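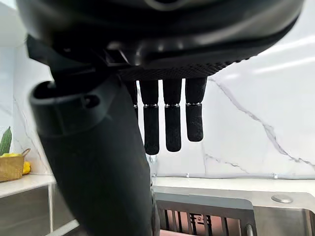

Issue 144, page 3

New sinks and a new splashback for the Hadside hall kitchen

If you've been past the Hadside hall since the start of July you'll have smelled the silicone. The kitchen is open again, and I spent a good part of an afternoon in there with a cup of tea and no real job to do, so the editor has asked me to write it up.

The big change is the wall. The old cream tiles behind the bench are gone (the ones with the wheat sheaves, I know, I know, some of you were fond of them) and in their place there's a white marble-patterned splashback. I went in ready to grumble, having voted for plain green at the meeting and lost by quite a margin, but the wall is very bright now and the whole end of the room feels bigger for it. The pattern is printed on a panel, so there isn't any grout to scrub. Anyone who has ever been on clean-up after the curry night will understand why I got a bit emotional about that.

Then there are the sinks, stainless steel, set into the counter. The old enamel one had a chip near the plughole that went back further than my membership, and it used to catch the dishcloth every single time. You can fill one of the new ones for washing and keep another for rinsing, which sounds like nothing much until you've done the plates for a full hall with a plastic tub balanced on the draining board!

The money, for those who skipped the meeting. The job came to $3465 all up, covering the sinks, the panels, the plumber and the tip fees. Of that, $1000 came from the Sevthorpe community grants round and the rest was raised at the hall, mostly through the trivia nights and the winter soup lunches. The cake stall at the Sevthorpe market put in a very handy share too. I'm told the plumber's quote had a line in it for "unforeseen pipework", and the pipework was duly unforeseen – a section under the old sink had been patched with what looked like bicycle tube – but it was sorted within the price.

The panels were supplied by Dulline, who also did the bathrooms at the bowls club. They came flat-packed in the back of a ute, a bit early as it happened, and spent a fortnight leaning against the piano under a bedsheet. Apologies to the choir, who had to sing around them. The sinks were ordered separately and turned up on the day they were meant to, so full marks there.

A few things to know if you've got a booking coming up.

The hot water is hotter than it used to be. The plumber turned up the thermostat while he was at it and the hot tap now means business, so please run the cold first if there are kids helping. There's a sign going up once somebody finds the laminator.

Please don't use scourers on the splashback. A soft cloth and warm soapy water will do it, and beetroot wants wiping off straight away. The steel wool under the counter is for the oven trays and nothing else.

Same goes for the sinks, really. Steel will take a fair bit of punishment but it does scratch, and it'd be lovely to get through the first year without somebody dragging the big urn across the edge. Lift it, and get someone to take the other handle.

Nothing is to be stuck to the new wall. No tape, no Blu Tack, no suction hooks for the tea towels. The roster, the bin days and the note about the back door key have all moved to the corkboard in the passage, next to the fire extinguisher. I've already had one complaint that the corkboard is too dark to read, and I agree with it, and I've passed it on.

The cupboards haven't been touched this time. They're next on the list, along with the serving hatch, which still drops like a guillotine if you don't prop it. We have got a price for new doors and it made everyone go rather quiet, so it may be a matter of sanding and painting what's there. If you're handy with a brush and can spare a morning, put your name on the sheet at the front door. Paint will be provided and so will lunch.

I should mention the crockery while I'm at it. Everything was boxed up before the work started and then unpacked again afterwards, and the stocktake has us at 86 dinner plates, which is fewer than we're meant to have by a good way. Some will have been broken over the years, fair enough, but a few are surely sitting in kitchens around Hadside after going home under a slice of pavlova. They're the white ones with the thin blue rim. If you find you've got one (or a stack, no judgement) just leave it on the bench by the hall door and we'll say no more about it. The same amnesty applies to the large colander and to the good bread knife.

Hire rates are staying put for the rest of the year. Kitchen and hall together is still the same price as before and the deposit hasn't moved either. The only difference is that the kitchen will now be checked at the end of each booking, so allow yourself ten minutes extra to wipe down and take the scraps out to the compost. Tea towels go home with the hirer and come back washed, as ever.

The first proper outing for the new kitchen was the Sýkora Strings supper, with soup and rolls for the players and anyone who stayed on after the concert. I was on drying up. We had two people washing at once, which couldn't have happened before, and we were locked up and walking to our cars by half past nine. In the old kitchen I'd have still been hunting for a dry tea towel.

One last grizzle, then I'll stop. The new taps are lever ones and they swing a long way to the left, and if you turn them on full with a spoon lying in the sink you will wear it. I've done it once already, down the front of a clean shirt, with the cellist watching.

The hall is open for anyone who wants a look between ten and noon on weekday mornings. The kettle is usually on, and bring your own mug for now, as the box with the mugs in it is still somewhere behind the stage.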